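June 2019

Rain until lunch, so I did the job I'd been putting off since May and went through the kids' things before the summer program starts. The list from Elīna Sepp came in the mail. One bag per child, name inside, nothing hanging off it that can't be tied down.

I started with the teal and orange backpack.

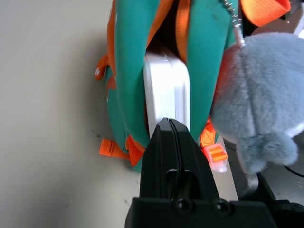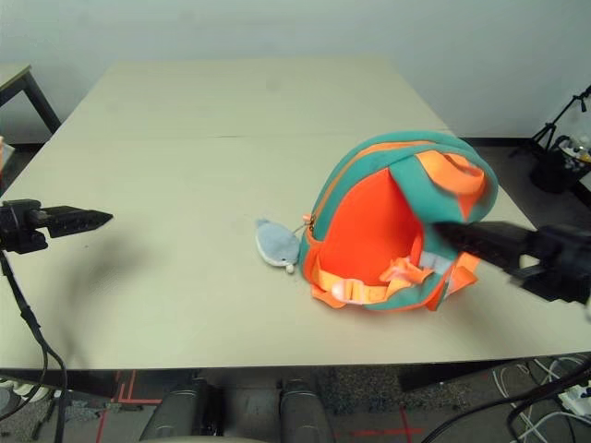 I had forgotten how many straps there are on a bag that size. One of them had been twisted through its own buckle, and I spent longer on that than on anything else today. The lining is in better shape than I thought. I'd been ready to buy a new one from Markell, but I can't see the point if this will do another year.

The dolphin stays. Elīna's list would say otherwise, but I'm not going to have that argument at seven in the morning on the first day. If they make a fuss I'll take it off at the gate and keep it in my coat.

Wrote the name on a strip of cloth tape and the phone number under it. Laimutė says to sew it. I don't own a needle that goes through that kind of fabric, so tape it is.

Still to get: a water bottle with a lid that closes, sunscreen, a second pair of socks for the bag. The hat is somewhere in the hall closet, or it's at Gopinath's from when they all went to the lake. I called and left a message.

Darius came by around four to return the drill. He stayed for coffee and told me about the trouble with the Riva, which won't start when it's damp out and has 138 on the clock - thousand, he means. He wants to sell it. I said wait until August, but he never waits.

Paid the program fee in the evening, $243, more than last year. They want it in full now instead of in 3 parts. I was annoyed and then I paid it.

Supper was eggs and the rest of the potatoes. The rain came back after dark and I had to get up and close the window on the stairs. The backpack is hanging on the low hook by the door. I left it open to air out. Tomorrow the shoes, and the drawer with the swim things if there's time - I have to be at Odair's by noon to help with the fence.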